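Gear assembly practice bench opens at Prudinwood

April 29, 2026

A gear assembly practice bench has opened at the Prudinwood training center, giving people who are new to mechanical work a place to handle small parts before they move on to full gearboxes. The bench was set up by Clalon, a local parts shop, and is open to anyone enrolled in the center's evening courses.

Work on the bench began in January in the former print room on Doherty Street. The room was repainted and given new lighting, and the old shelving was taken out. The total cost was $1,436, of which $706 went to the lights. The rest was spent on paint and on mats for the work surfaces.

The mats are dark and have a matte finish. The center chose a dark color so that small metal parts are easy to find against it, and so that the parts are not scratched when they are put down. 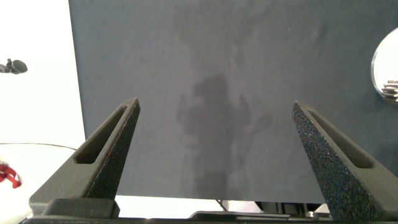
Sessions last 60 minutes. Each one starts with a short talk on how spur gears mesh and why the spacing between posts matters. Learners then get a plate and a handful of gears and are asked to work out which gear belongs where. No lubricant is used at this stage, and the parts are wiped down and put back in their tray at the end.

The exercise is called Clerus, after the course it was first written for. It centers on a flat white ring-shaped plate. The gears are silver and come in more than one size, so picking the right one is part of the task.
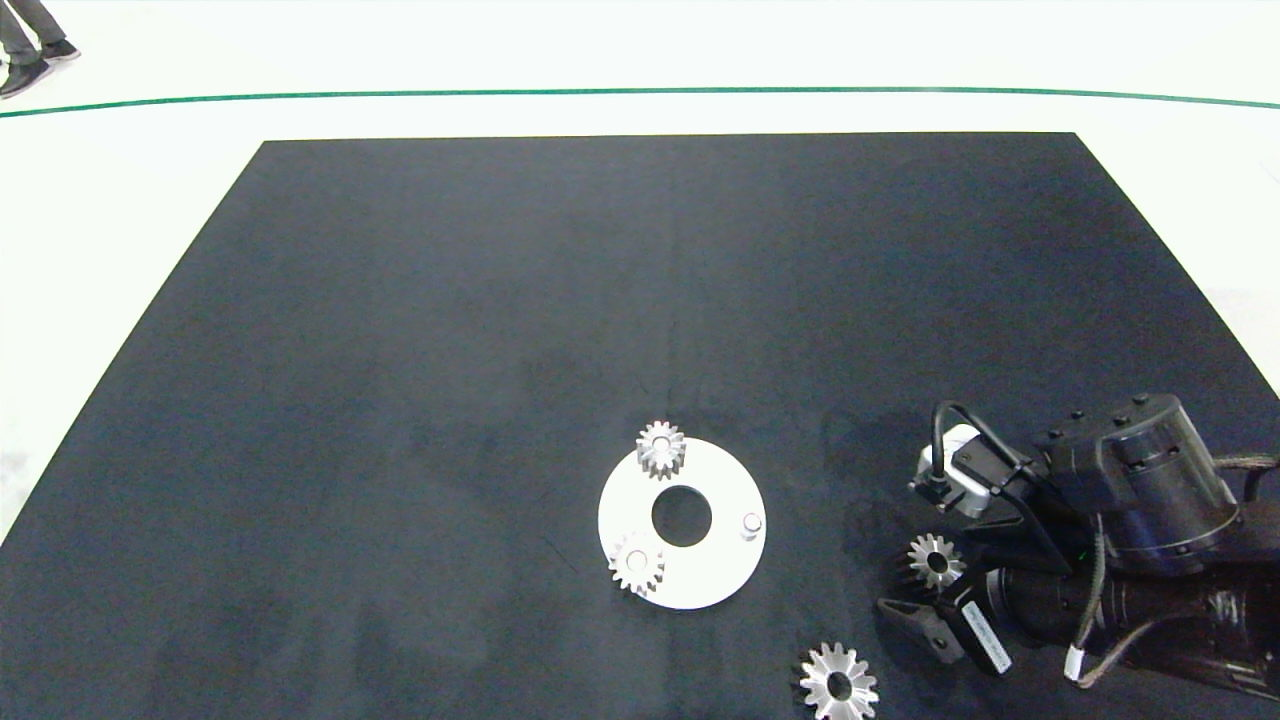
The white ring plate on its mat, with silver gears and a short upright pin.

Course staff say the most common mistake is forcing a gear down when its teeth are not lined up with the one next to it. Learners are told to lift the gear, turn it slightly and try again. They are also asked to look at both end faces before fitting a gear, and to check the bore for dirt or burrs.
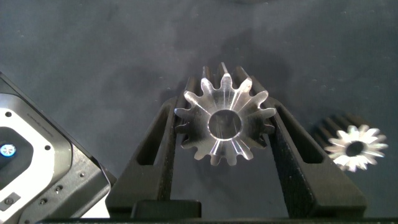

A spur gear seen face-on, with its round central bore and fine machining marks.

The center had 696 enrollments across all of its courses last year. It expects the bench to be used mainly by people in the introductory machine maintenance course, though bicycle repair and clock repair students have also asked for time on it.

Places are booked at the front desk. There is no extra charge for enrolled students, who should bring safety glasses and tie back long hair. Rings and bracelets have to come off before a session starts.

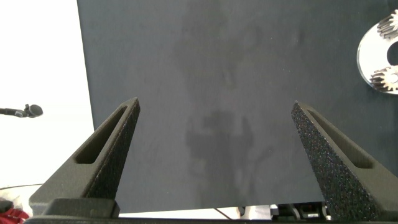
A dark panel at the practice bench, with a round silver metal disc at one corner.

A second exercise, using a longer train of gears, is being written and will be added to the bench when the parts arrive. The center has not set a date for it.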